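Grekow Robotics and Najafi Institute report floor-care result for two-armed robot

Robot trained on 333 demonstrations learns when to use one hand and when to use two
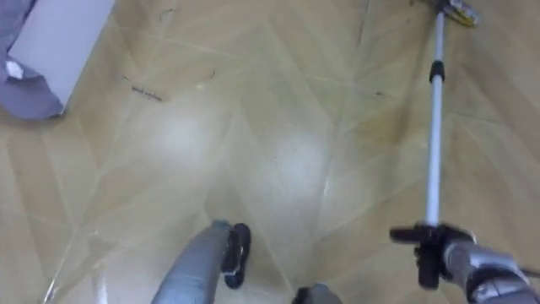 CLAVSTEAD, March – A method for teaching two-armed robots to handle long household tools has cut the number of dropped or badly held poles in floor-care trials, Grekow Robotics and the Najafi Institute said. The method, called Galine, treats each arm as a separate learner with a shared view of the room. One hand can keep hold of a mop or broom, with the fingers closed low on the pole, while the other stays open over the floor until it has something to do. In earlier systems both arms were driven by a single policy, and a small correction on one side often caused an unwanted movement on the other.

The work was carried out at the Grekow test flat in Clavstead over one winter. Operators guided the robot through 333 demonstrations of floor tasks, including sweeping a set area, mopping along a skirting board, moving a cloth out of the way and passing a pole from one hand to the other. No extra sensors were fitted to the tools, which were ordinary household ones.

The trained robot then ran 200 test trials in rooms laid out differently from those used in training. Half of the trials, 100 in all, used the Galine method. The other 100 used the single-policy method on the same robot, with the same tools and the same starting positions.

With Galine, the robot lost its grip on the pole in 4 trials. The single-policy method was more likely to fail at the point where the free hand began to move. In those cases the holding hand tended to loosen or turn, and the head of the tool lifted from the floor.

Glossy flooring was a particular concern for the team. Light from overhead fittings leaves bright patches on polished planks, and these patches shift in the camera's view as the robot moves. Earlier versions of the software sometimes took a bright patch for a spill, or failed to pick out small marks near it. The new method compares several views taken as the robot moves before it decides where to clean. Patterned floors, where the joints between planks run at an angle, were included in both training and testing for the same reason.

"A long pole is awkward for a robot because a small turn of the wrist moves the far end a long way," the research team said in a joint statement. "We found that the holding arm does better when it is trained to look after the pole and nothing else. The second arm can then be brought in when it is needed."

The results have limits. All trials took place on hard floors, and the robot worked at a slower pace than a person would. It was not tested on stairs or carpet, or with people walking through the room. Poles with a sliding lock between sections also caused trouble when the lock had not been fully tightened, as the robot could not tell that the pole was getting shorter. The team plans to address this by adding demonstrations in which the operator stops and checks the tool.

Handing a pole from one hand to the other remains the slowest part of the task. The robot pauses before each handover to confirm that the second hand has closed, and the team has kept this pause in place for now.

Grekow Robotics will use the method in its next round of trials, which will add wet cleaning in kitchens and the picking up of loose items before sweeping. The Najafi Institute will continue to work on the training software. A paper setting out the method and the full trial results has been submitted for review, and the demonstration data will be released to other research groups once the review is complete.

About Grekow Robotics
Grekow Robotics develops two-armed robots for indoor work and runs a test flat in Clavstead.

About the Najafi Institute
The Najafi Institute carries out research into robot learning, with a focus on tasks that need two hands.

Media enquiries
Press office, Grekow Robotics, Clavstead. Requests for interviews and for visits to the test flat should be made through the press office.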